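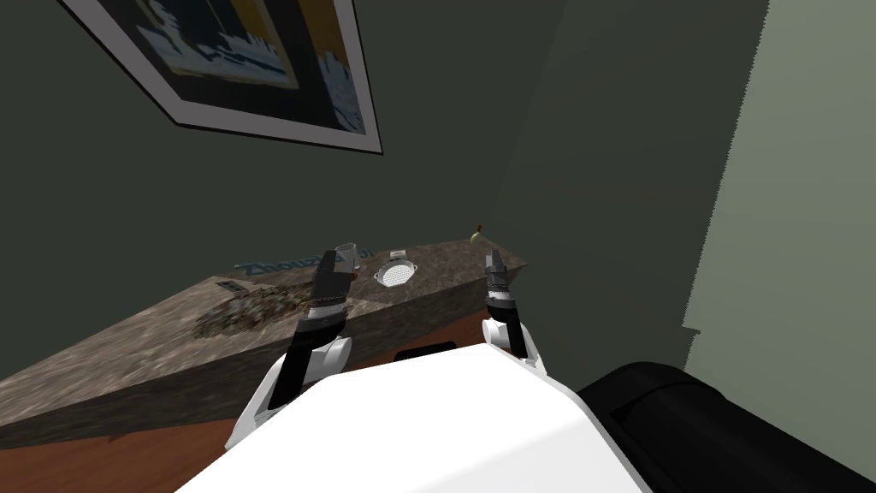

How granite is made

Granite is a hard rock. People use it for kerbs, bridges, statues, steps and kitchen worktops. It starts as hot liquid deep underground and takes a very long time to become solid. These pages explain how that happens, what granite contains, and how a block of it is cut into flat sheets.

What is a rock?

A rock is a solid made of minerals. A mineral is a natural substance with its own recipe and its own pattern of tiny parts inside. Salt is a mineral. So is quartz. Some rocks contain one mineral only. Granite contains several, and that is why it looks speckled.

Rocks are sorted into three groups by how they form.

Igneous rock forms when melted rock cools and goes hard.
Sedimentary rock forms when sand, mud or shells are pressed together in layers.
Metamorphic rock forms when an older rock is changed by heat and squeezing.

Granite is an igneous rock.

Melted rock underground

The outer layer of the Earth is called the crust. Below it is a much thicker layer called the mantle. Both are mostly solid, but in some places the rock gets hot enough to melt. Melted rock under the ground is called magma. When it comes out of a volcano its name changes to lava.

Magma is usually lighter than the solid rock beside it, so it moves slowly upwards. Some of it never gets to the surface. It stops several kilometres down and stays there, with thick rock on every side. The rock acts like a blanket and keeps the heat in. The magma may need many thousands of years to cool. Large bodies can need more than a million.

Why the speckles are big

As magma cools, minerals begin to grow in it as crystals. A crystal that has a long time to grow can become large. A crystal that has only a short time stays small.

Lava on the surface cools fast. Basalt is a dark rock made this way, and its crystals are mostly too small to see without a magnifying glass. Granite cools slowly, so its crystals can be seen easily. Many are the size of a grain of rice. In some granites there are crystals as long as a finger.

The crystals grow until they touch. After that there is no space left, and they lock together like the pieces of a jigsaw. Granite is strong partly for this reason.

What the colours mean

Quartz is grey or clear and looks a little like dirty glass. It is harder than steel.
Feldspar is white, cream or pink. There is more feldspar in granite than anything else. A pink granite is pink because of its feldspar.
Mica is black, brown or silvery. It splits into thin, shiny flakes.
Hornblende is black or dark green and does not flake. Some granites have none.

The amounts vary from place to place, so granite from one quarry does not match granite from another. Shops also sell darker stones under the name "black granite". Most of these are a different rock called gabbro. Gabbro also cools slowly underground, but it has little or no quartz.

How it gets to the surface

Granite forms deep down, but there are hills made of it. Dartmoor, in the south-west of England, is one such place. Two things bring the granite up. Movements in the crust can lift large areas of land. At the same time, rain, ice, wind and rivers wear away the rock on top. This wearing away is called erosion. It is slow, but it does not have to be fast.

The bare hilltops of granite on Dartmoor are called tors. They look like piles of flat stones. They were not piled up. The granite cracked where it was, and the softer, broken parts were washed away.

From quarry to worktop

A quarry is a large open pit where stone is taken out of the ground. At the Barros quarry, the manager, Matilde Correia, keeps a record of each block. Block 2147 was cut in March. The work went in this order.

1. Holes were drilled in the rock.
2. A steel wire set with small pieces of diamond was passed through the holes, joined into a loop, and pulled round by a motor. Water was poured on the wire to cool it and to hold down the dust.
3. The block was lifted on to a lorry and taken to the cutting shed.
4. Saws cut it into 32 flat sheets. A sheet of stone is called a slab.
5. Each slab was polished with rough pads, then with finer ones, until it was smooth.

Hélder Simões runs the polishing line. He checks each slab under a lamp for cracks and marks them with wax crayon. Cracked slabs are cut into smaller pieces for window sills or paving.

Stone dust is harmful to breathe. It can damage the lungs, so the workers use water and wear masks.

Try it: crystals fast and slow

You need an adult, Epsom salts, hot water, two jars and a spoon.

Ask the adult to pour half a cup of hot water into a jar. Stir in Epsom salts, a spoonful at a time, until no more will dissolve. Pour half of the clear liquid into the second jar. Put one jar in the fridge and leave the other on a shelf where it will not be knocked. Look at the first jar after three hours and the second jar each day for a week. Draw the crystals in both. Do not taste them.

Words to know

Crust: the outer layer of the Earth.
Erosion: the wearing away and carrying off of rock or soil.
Magma: melted rock under the ground.
Slab: a flat, thick sheet of stone.

Text by Nanami Hattori. Checked by Vaughan Pirihi.
Last changed 2023-10-09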